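Booking a study desk at a public library for a full term
Posted in: Libraries and Reading Rooms

Prasomier
I wish to reserve a desk at the Gurkness reading room until October. The notice refers to a deposit of 300 but does not state whether it is returned. Could members please advise?

Pascual Henríquez
The deposit is returned in full when the desk pass is handed back. Applications are made in writing at the front counter and are normally answered within 10 working days. A pass covers one named reader and may not be lent. Desks are of the following kind.
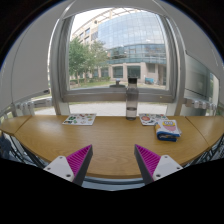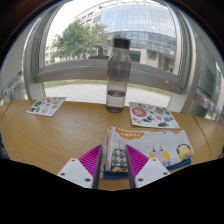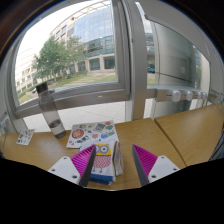 Readers who do not attend for 4 weeks lose the reservation – the deposit is still repaid, but a fresh application is required. Books from the closed store must be ordered the day before. The store holds nearly 4,000 volumes, and the list is kept at the counter.

Numonley
I was refunded by cheque. Please keep the receipt, as a copy was not accepted in my case.

Roman
Same rules at my branch I believe, but do ask them.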